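Let the Kids Read the Words First

December 20, 2020

I have a small grudge against the way our schools do spelling, and since the term is over and my kitchen table is finally clear of word lists, I'm going to air it.

My daughter came home in October with 25 words on a sheet of yellow paper. Test on Friday, new sheet on Monday, and so on until summer. She's a good kid and she learned them. By the next week she'd forgotten "neighbor" completely – spelled it two different ways in one thank-you note to her grandmother! 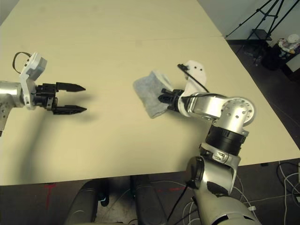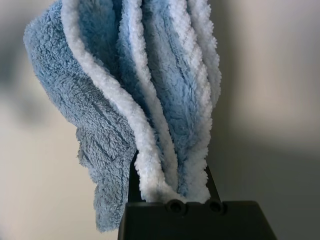
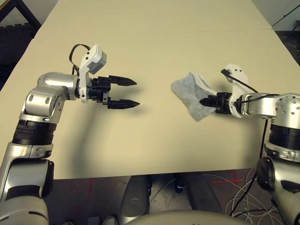 I went to Jendemley Elementary myself, back when we had the same Friday test, and I remember the routine exactly. You crammed on Thursday night, you wrote the words down, you swapped papers with the kid next to you. Then the sheet went in the trash. I won a ribbon in fourth grade and I still have to stop and think about "separate."

So what would I do? I'd cut the list to 14 words and keep it for two weeks. I'd pull the words from whatever the class is reading, so the kids have met them in a real sentence before anyone asks for the letters. And I'd bring old words back without warning, a few at a time, all year long.

A friend who teaches over in Corkthorpe does something close to this, and she tells me parents complain that it looks too easy. I get it. A long list on the fridge feels like school is happening. My own mother would have marched down there to ask where the rest of it was.

I'm not against spelling bees, by the way. I love them (I cried at the last one in the Brustine gym, and my kid went out in the second round). A bee is a fun night out for children who like that kind of thing, with cookies. It just shouldn't set the pace for the ones who don't, and in our school I think it does. The whole winter list seems to be picked with the bee in mind. Who needs "chrysanthemum" at age eight?

Anyway, the new sheets start again in January. I've already written to the school once and I'll probably write again, after I've checked my spelling.

Recent posts
Thirty Minutes of Homework Is Plenty
The Tavares Library Card Drive
Why I Stopped Correcting Book Reports
Recess in the Rain
Cursive, Again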